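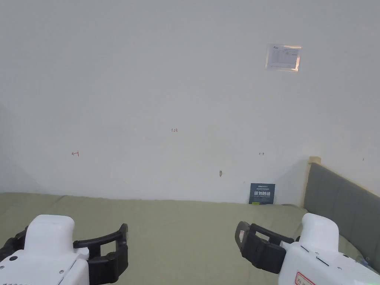 Two hand-held grippers over a sheet-covered bed, as seen from head height.

Hand-held demonstration gathering is a method of building training data for robot manipulation. A person performs a household task with grippers held in the hands, and the motion of each gripper is stored with video of the work. A full robot arm is not needed at the site. Cloth handling is a common subject, as fabric changes shape each time it is grasped.

The Skevik collection, directed by Rosalind Gallagher, holds 2,172 accepted demonstrations from 8 homes in Esbridge. Almost 3,000 were recorded; the remainder were dropped for lost tracking or for jaws left outside the view -- the latter mostly in early sessions.
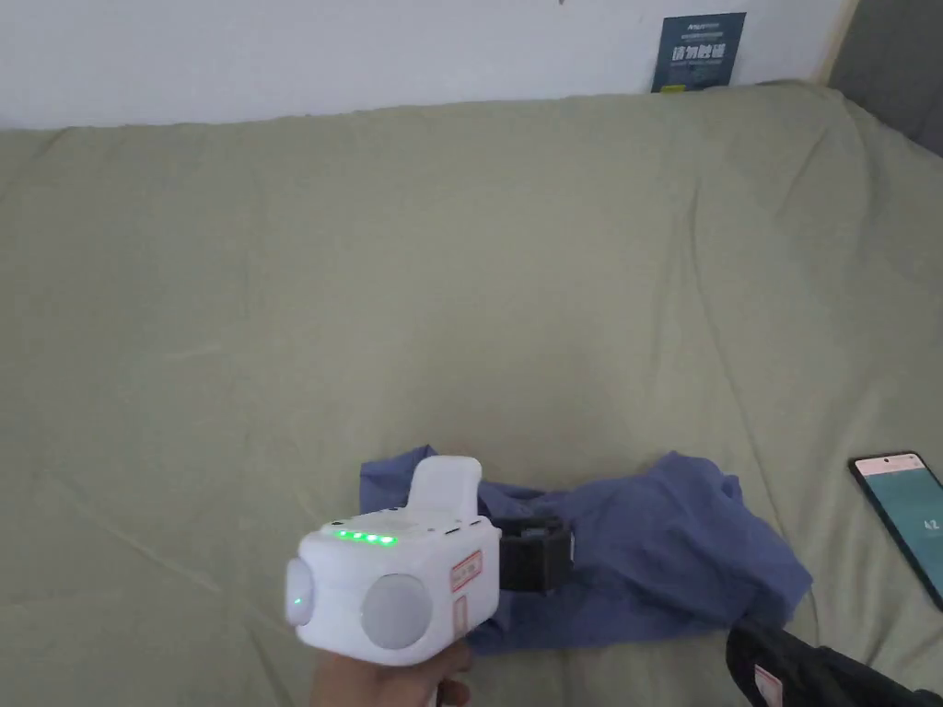 Why are failed grasps kept in some collections?
A learning system trained only on clean grasps has few examples of how to recover. Failed attempts that end in a second, successful grasp are therefore often kept and given a separate label.

Labels in the Skevik collection mark the start and end of each grasp. Disputed labels were settled by Ansel Abernathy.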